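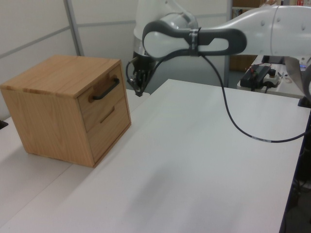

Chapter 7
Drawers and Small Case Pieces

7.1 Scope of the chapter

A small case piece is a box that holds one or more drawers and is meant to stand on a table, shelf, or counter. It uses the same parts as a full chest of drawers: two sides, a top, a bottom, a back, and some means of carrying each drawer. The reduced size changes the order of priorities. Strength is seldom a concern. Clearances, grain direction, and the choice of pull take up most of the design time.

This chapter deals with two-drawer cabinets in solid wood. Sheet materials are covered in Chapter 9, and metal runners in Chapter 10. Readers should already be able to cut a square panel and check it for wind (Section 4.3).

7.2 Terms

Case: the fixed outer box, without its drawers.
Drawer front: the visible face of a drawer. It may be inset, with its face level with the case edges, or overlay, covering them.
Reveal: the gap visible between two fronts, or between a front and the case.
Bar handle: a straight pull held away from the front by a post at each end.
Finger slot: a recess cut into the front, usually at the upper edge, that allows the drawer to be pulled without added hardware.
Racking: the twisting of a drawer in its opening when it is pulled off center.

7.3 Pulls and how they load the drawer

The position of the pull determines where force enters the drawer. A bar handle mounted near the top edge of the front places the force above the middle of the drawer. On opening, the front tends to tip slightly downward, and the back of the drawer rises against whatever is above it. In a shallow drawer the effect is small. In a drawer with a loose fit it can be felt as a knock near the end of travel.

A finger slot places the force at the edge of the front itself. It adds nothing to the depth of the cabinet and cannot catch on sleeves. It does remove wood from the part of the front that is handled most, and the edge left behind should be eased with fine sandpaper. A slot also needs to be deep enough for the fingertips to bear on a solid face.

Both types can be used on the same cabinet. When a bar handle is fitted to one drawer and a slot is cut in the other, the pulls should share a common centerline. A mismatch is easy to see on a face this small.

7.4 Working dimensions

The worked case for this chapter is the Dokwood practice cabinet. Its outside width is 214 mm and its outside height is 200 mm. The depth is left to the reader and is calculated in Exercise 3. Before any wood is cut, prepare a full-size drawing that shows the front, one side, and a section through both drawers. Mark the grain direction on every part.

The sides and top should have grain running continuously around the corner so that they expand and shrink together across their width. The drawer fronts are cut last, after the openings have been measured from the assembled case.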